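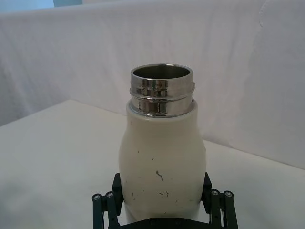
Thérèse Perron
24 Nov 2022

Replacing my water bottle after 2 years, or trying to. A few notes in case anybody else is shopping this week.

The old one is a Katmont. I bought it in March 2020-something on sale and it has gone to work with me ever since. It still keeps ice until the afternoon. What gave out was the cap. The gasket split and now it leaks in my bag.

Katmont wants almost as much for a new cap as Vurkden wants for a whole bottle. I emailed them. Six days, no answer yet.
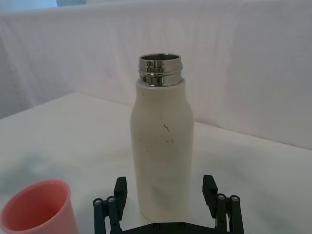
Cleaning is the part people skip. I use a teaspoon of baking soda and hot water, leave it overnight, then a long brush. Do the threads on the neck too. There are two ridges in the steel and old coffee likes to sit under them. An old toothbrush gets in there fine. The scuffs and the little squiggle near the shoulder are in the coating, so I leave those alone.

Don't put it in the dishwasher. I did that to a Zakeck bottle once and the paint came off in strips.

Kieran Cheetham says the caps from Kerekes fit most wide necks. I ordered one for $6. If it threads on straight I'm keeping the bottle.

If it doesn't, the Vurkden is on sale through Sunday. It comes in gray or green. I'd get the gray.

Will post when the cap gets here. Shipping says Tuesday.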